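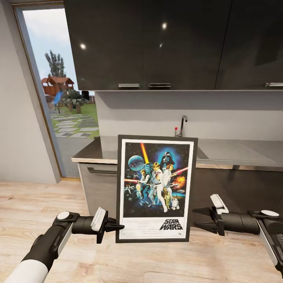 **What does it mean for a couple to "move in together"?**

It means that two people in a relationship start to share one home as their main address, with both of them sleeping there most nights and both using it as the place where their mail, clothes and food are kept.

# Chapter 2: Sharing a Home

The definition is wide on purpose. It covers engaged couples who rent an apartment six months before the wedding, and it covers a widow of seventy whose companion has slowly stopped going back to his own place. Researchers call both cases cohabitation. Most of the people involved would never use the word.

In this chapter we look at how couples come to share a home, who pays for it, and what happens when one partner already has a household. Chapter 1 dealt with meeting and early dating. Marriage and its legal side are left for later in the book.

## Whose home is it?

Couples can set up house in two ways. They can find a new place together, or one can move into a home the other already has. The second way is cheaper and faster, and it causes more arguments.

Consider Mariann Szilágyi and Tamás Vincze, who had been seeing each other for a little over a year. Mariann rented a two-bedroom house in Hustthorpe for herself and her daughter. Tamás rented a room across town. When his lease came up in June, he suggested that he move in with her. He thought of this as a step toward marriage. She thought of it as a large change to a house that worked well as it was, and she asked him to wait.

Neither of them was being unreasonable. Tamás was offering to pay half the rent, and he did not understand how that could be unwelcome. Mariann had signed the lease alone, had picked the school district, and had told her daughter that the house was theirs. If the relationship ended, Tamás would need a new room. Mariann would have to explain it to a child and cover the full rent again.

The example shows a pattern that comes up throughout the chapter. The partner who moves in often sees the move as a matter of feelings and money. The partner who is already there also sees it as a matter of control over the space. Counselors sometimes call the second partner the **host**, and we will use that term here.

## Sliding and deciding

Many couples never hold the conversation that Mariann and Tamás had. A toothbrush is left, then a work shirt, then a box of winter clothes. After some months one partner is paying for an apartment that stands unused, and giving it up seems like common sense.

This gradual path is known as **sliding**. A couple that talks it over first is said to be **deciding**. The two terms describe how the move came about and say nothing about how happy the couple will be. Plenty of people slide into a home they keep for life. The trouble with sliding is practical: the rent, the chores and the rules about guests have never been discussed, so each partner assumes an answer.

## Splitting the cost

Take a house with rent and utilities of $2,656 a month. An even split puts each partner at $1,328. If one earns twice as much as the other, an even split may leave the lower earner with very little to live on, and the couple may prefer to divide the bill by income. In that case the higher earner pays two thirds.

A child changes the sum again. Some hosts feel that a new partner should pay half of everything. Others do not want the partner paying for the child's room at all, as they worry it will give the partner a say in how the child is raised. Elsa Sæther, a family counselor in Drimitz, asks couples to write down their monthly figures separately before they compare them. She finds that people often agree on the total and disagree on what the money is for.

## Terms to know

- **Cohabitation:** sharing a main home as a couple, married or not. In this book the term is used for unmarried couples only.
- **Host:** the partner who already lives in the home.
- **Sliding:** moving in by small steps without a clear agreement.
- **Deciding:** moving in after a talk in which both partners agree.

Section 2.1 begins with the first conversation, and with the question of who should raise it.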